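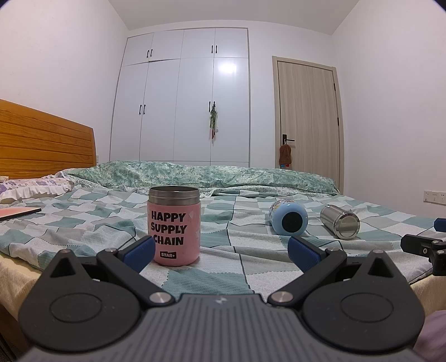 How often should you wash your sheets? Once a week if you sweat at night or let the dog up, every two weeks if you don't.

I got that from my aunt, who ran the laundry at a little hotel in Drarnmont for most of my childhood, and I have never found a better rule. I have tried to cheat it plenty of times, though! Last March I went so long that I'm not going to write the number down where my mother can read it.

Anyway, a few of you asked about bedding after my last post, so I'll tell you what I've settled on. I sleep hot, so I gave up on flannel years ago and went to plain cotton percale (the crisp kind, like a nice shirt). My current set is from Cevemell and cost me $89, and yes, I winced. Before that I had a set with a 700 thread count that was supposed to be the fanciest thing going, and it felt like sleeping in a raincoat. I gave it to Leonie Pearce, who is always cold and loves it to pieces, so everybody won.

Washing is easy. Warm water, half the soap you think you need, and no fabric softener — it leaves a coating and the cotton stops breathing. I dry mine on low for 30 minutes and then drape them over the banister to finish. They come out a bit wrinkly and I do not care one bit. My aunt ironed pillowcases. I am not my aunt.

Pillows are where I still haven't figured things out. The Emex one went flat on me by spring, and the foam one I bought after it smelled like a new car for ages. Right now I'm using two old feather ones stacked up, and my neck has opinions.

Oh, and fitted sheets! Someone wanted to know how I fold them. I ball them up, shove them inside the matching pillowcase with the rest of the set, and shut the closet door fast. Works great.

If you have a pillow you love, leave me a comment, especially if you're a side sleeper. I'm going to try the buckwheat kind next and I'd like to be talked out of it first.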